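3.2 Where people put their desks, and what they told us about it

I came into this part of the study expecting to write about chairs. Maham Lashari and I had 86 home workers in Ornley fill in a diary for 2 weeks in July, and we'd asked a lot of questions about backs and necks. What people wanted to talk about was the room. Attics came up again and again, mostly from folks who had lost the spare bedroom to a baby or a parent and moved up a floor.

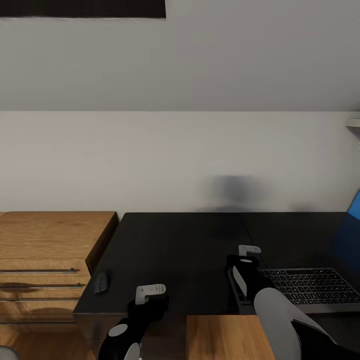

Of the 86, exactly 43 worked in a room that had some other job before. I went back through their diaries by hand (Maham did the other half of the pile, bless her) and marked every entry that mentioned stopping work early. Heat was the big one, then noise from downstairs, then plain loneliness – which I hadn't put on the form at all, so people wrote it in the margins.

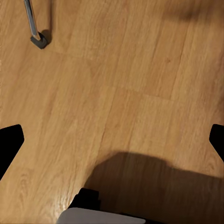
We also asked when the workday ended, and this is where my neat plan fell apart. Raudsepp's earlier survey in Skillmont treats the end of the day as a clock time. Our people didn't. One woman finished when the school bus came by, then started up again after supper, and she filled in both times and drew an arrow between them. I kept the arrows. They're coded as split days in the results.

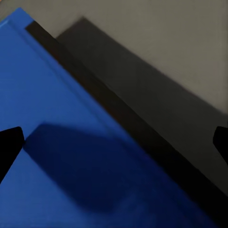
Color was a late addition to the diary, and I'm glad Agnese Raudsepp talked us into it when she read our draft form. We asked people to name one thing in the workroom they'd picked because they liked it. A strong, flat royal blue like the surface in Figure 1 is the sort of choice I mean, the kind you make for yourself. People who could name something like that wrote longer entries, and they grumbled more too, so please don't read it as a happiness score!

Figure 1. A blue surface with a dark strip along one edge.
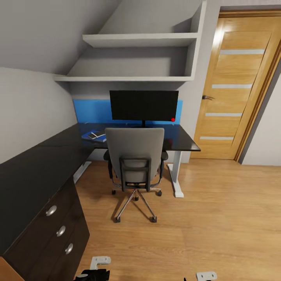

The diaries gave us 870 usable entries in the end. We threw out the ones with no start time and kept the messy ones, doodles and all. Maham and I each coded the full set and then argued over the ones where we disagreed, mostly about whether lunch with the laptop open counts as a break. She says yes, I say no, and we went with a separate code for it.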